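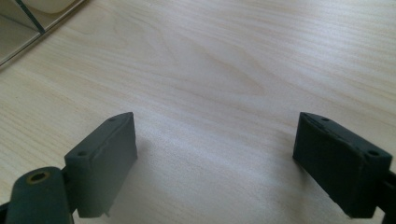

5/16/23

Jiron hand-held gripper, eval unit, bench 2. Unathi on the notes app, me on the tool. Review is for Fourie, they want a yes/no on the kit before they order.

Empty open/close first, over bare table. Fingers come back to the same gap as far as I can tell by eye. Need calipers, Dumisani has them.

Pads: dark gray blocks, two small holes in the top of each. Faint scuffs on the left one already. Right one feels rougher to the thumb, speckly. Ask Jiron if thats the finish or a bad batch. Spare pads are 52 a pair, which I think is steep for what they are.

Hole on the left linkage (pivot or bolt socket, probably) has a brass-colored rim. Check wether the spares come with it or if you have to move the old one over. Manual doesn't say. Manual is 6 pages and 3 of them are warranty.

Weight: 520 g on the kitchen scale, no cable. Fine for a short run, my wrist was complaining by the end of the morning. Unathi has smaller hands and didn't like the trigger reach at all. Vatano's one was easier to hold when we tried it in January, but the jaws had play in them.

Light wood top gives a bright patch in the middle of the view. Try the gray mat tomorrow, same lamp.

To do
- calipers from Dumisani Venter
- email Jiron re pads, pivot, lead time to Sketuvside
- slow close x 20, log the gap each time
- find the short cable

Leaning yes on the tool, no on the service plan. Unathi Dlamini to add her bit under this.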